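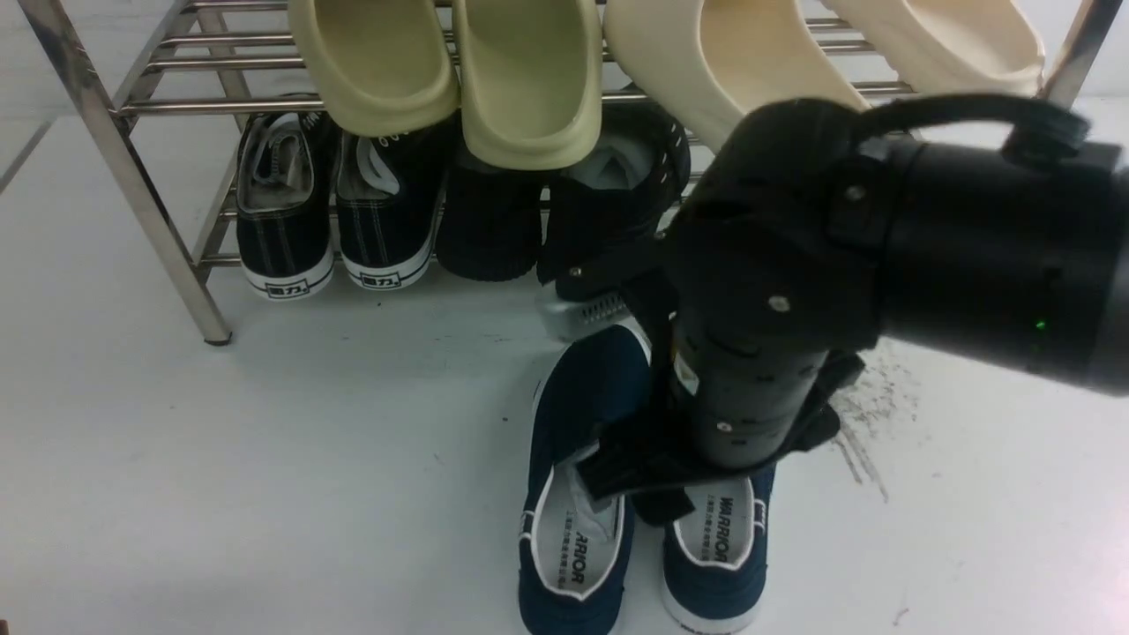 Figure 1. Foam slides and canvas shoes with rubber soles on a two-shelf rack.

Materials in Everyday Products
Handout 4: Rubber and foam in footwear

Please read this before the practical class. You do not need to learn the numbers by heart, but you must be able to explain the words in capital letters.

1. Natural rubber
Natural rubber comes from the milky liquid of the rubber tree, called LATEX. Raw rubber is not very useful for shoes. In warm weather it becomes sticky and in cold weather it becomes stiff. When it is heated together with sulfur, small bridges form between the long molecules. This process is called VULCANIZATION. After it the rubber returns to its shape when we stop pulling it.

In many canvas shoes the sole and the cloth upper are put together first, and the whole shoe is then heated in a large oven. For our exercises we take an oven temperature of 150 °C.

2. Foams
A foam is a solid with many small gas bubbles inside. In footwear we meet mostly CLOSED-CELL foam, where every bubble has its own wall. Water can not easily pass from one bubble to the next, so this foam is popular for slides and beach shoes. The most common material is EVA (ethylene-vinyl acetate). It is light and soft, and it can be molded in one piece together with the strap.

The weak point of EVA is COMPRESSION SET. This means that the foam stays a little flat after a long time under load. You can feel it under the heel of an old pair.

3. Wear test
In the test we press a small piece of sole against a rough turning drum and weigh it before and after. The Bunley samples lost 1273 mg after 2000 turns, and the Ormsby samples were still above the limit of thickness after 3867 turns. Note that these two results can not be compared directly. Why? Write your answer in two or three sentences.

4. For the next class
Bring one old shoe that you are allowed to cut. Read the chapter on fillers (carbon black, silica, chalk) and prepare the table of densities on page 2 of the workbook.

Last changed 17/03/2018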